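A stop is a stop, even in simulation
Renata Śliwiński
4 Sep 2020

In August one of our arms pushed down on a lab counter until the counter top cracked. The person at the bench, Waldemar Bielecka, hit the red button and the arm went limp. He had been reaching for a sponge about a forearm's length away. He was not hurt, the counter has been replaced, and the report is three pages long. I wrote two of them. I want to say here what I could not say in a report, because a report has a box for root cause and the box is small.

The root cause, as filed, is that the contact force limit on the wrist was set too high. That is correct. The limit had been raised from a sensible number to a silly one, and when the arm misjudged the height of the cup it was going for, it kept going down. A lower limit would have stopped it at the first touch.

What the box did not have room for is where the number came from. It came from the simulator.

We use a kitchen called Trikilari. Anyone who has worked with it knows the place: black marble counters, orange-red cabinets, gray tile, a double sink that eats small objects. Most of our tasks there are dull on purpose. Reach across the counter, take a cup, put it somewhere. The arm gets its practice in the simulated kitchen, and when the numbers look good we move the controller over to the bench at Dultov, where there is a real counter and real people walk past it.

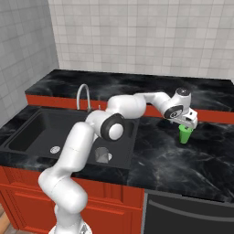
The cup task in Trikilari, with the gripper just above the cup.

Back in the spring we ran a set of 59 attempts at the cup task with the force limit at its proper value. In 33 of them the limit tripped and the run ended early. The arm came down a little too far, a finger touched the counter, and the simulator did what it was told and called a halt.

I think any of us, shown 33 emergency stops on a real arm, would have closed the lab for the afternoon. We would have pulled the logs and argued about the height estimate. Somebody would have called Winus, who make the controller, and been put on hold. What we did with the simulated ones was raise the limit. It took a minute. The note in the change log says "loosened contact threshold, too many aborted episodes." I know it says that because I typed it.

The next set ran clean. The arm still touched the counter in plenty of runs, but it slid along and closed on the cup, and the cup was lifted, and the run was scored as a success. From the score sheet you would have thought the arm had learned something. All that had changed was that we stopped listening.

Then the settings file was copied to the bench with everything else. There is a step in our procedure for checking limits before a transfer. The step was done. The person who did it compared the bench file against the simulator file, found that they matched, and signed. They did match.

My opinion is simple and I expect it to annoy people. A safety stop in simulation should be treated as a safety stop. It should get a line in the same book, with a name next to it, and the limit that caused it should not be changed by the same person who wants the run to finish.

I have heard the arguments against this, mostly from people I like.

The first is that simulation is where you are supposed to fail. Yes. I have no complaint about the failing. Drop the cup a thousand times, drive the gripper into the faucet, put an elbow through the tile. The failures are the product. My complaint is that a stop is a piece of information about a failure, and we threw it out because it made the sheet look bad and the batch run long.

The second is that contact in a simulator is not real contact. The physics of two hard things touching is the weakest part of any of these programs, and forces spike for reasons that have nothing to do with the arm. This is true as well, and it was my own excuse in the spring. I assumed the trips were junk. Some may have been. But I did not look at one of them to find out. When I did look, after the counter cracked, I opened a dozen and in most of them the arm was simply too low. The height estimate was off by the same small amount each time and in the same direction. It had been sitting in the logs since April for anybody with a free hour.

The third argument is about labor. A batch can produce thousands of episodes overnight and no team can write up every stop. Fine. Write up the first two and sort the rest by type. If a third of them have one cause, that is one entry in the book. I am asking for a habit that would cost my group maybe a morning a week, and the cracked counter cost us a good deal more than that.

There is another thing that makes it easy to wave these stops away, and that is how the recordings look. After a real incident you have a photo of a dented thing and a person standing there with a pale face. After a simulated one you have a tidy rendering. Everything is clean and evenly lit, and one recorded view may show so little of the task that you would have to be told what you were looking at. A patch of green, some dark panel, a gray edge across the bottom. It is hard to feel alarmed by it, and I have clicked past a great many of them with a sandwich in one hand.
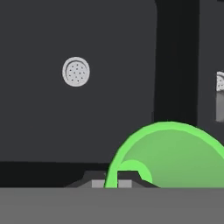
Jolanta Wasilewska read a draft of this and told me I was being too easy on the tools. Her view is that habits are fine but people get tired, and that the simulator should refuse to export a settings file if any limit in it is looser than the one it started with. "You are asking the person who raised the limit to remember that they raised it," she wrote. She would lock the limits in a separate file, make the bench read only that file, and leave the people in the lab to have whatever habits they want.

I agree with most of that, and we have started on the separate file. Where I part ways with her is on whether it would have been enough. A locked file would have kept the bad number off the bench. The arm would have come down too low at Dultov, touched the counter, and stopped, and we would have had a day of stops and a lot of grumbling. That is far better than what happened. But the height error would have arrived on the bench all the same, after months of training on top of it, and there would have been pressure to raise the locked limit too, with a form this time. I have seen those forms go through. They go through fastest when a demonstration is coming up.

So I would like both. Lock the limits, and read the stops.

There is also the matter of what we call them. Our software labels a tripped limit an "aborted episode," the same label it uses when the disk fills up or a job gets killed to make room for another one. When I counted aborted episodes in the spring I was counting all of those in one pile, and a pile like that invites you to make it smaller. Sarmīte Ots has since split the label in two. One kind means the machine ran out of something. The other means the arm did something we told it never to do. It was a small change and it should have been there from the start. The first morning I opened the new sheet I had a much worse breakfast, which I take as a sign it works.

I do not want to make the August business bigger than it was. One counter broke. The red button was where it should be and Waldemar used it, and the distance markings on the floor were fresh because Mieczysław Laskowska had repainted them over the summer without being asked. Those are all plain old protections and they held. What failed was newer, and we had not yet got used to thinking of it as a protection at all. The simulator had a limit and the limit spoke up, and the way our work was set up, the easiest thing to do was turn it down.

Other groups will have their own version of this. I would be surprised if ours was the only change log with a line like mine in it. If you run an arm that was trained in a simulated kitchen, or a simulated warehouse or anything else, go and search your log for the words threshold, tolerance and limit. See which way the numbers moved. Then see who moved them, and what that person was trying to get finished that week.

In my case it was a table for a slide.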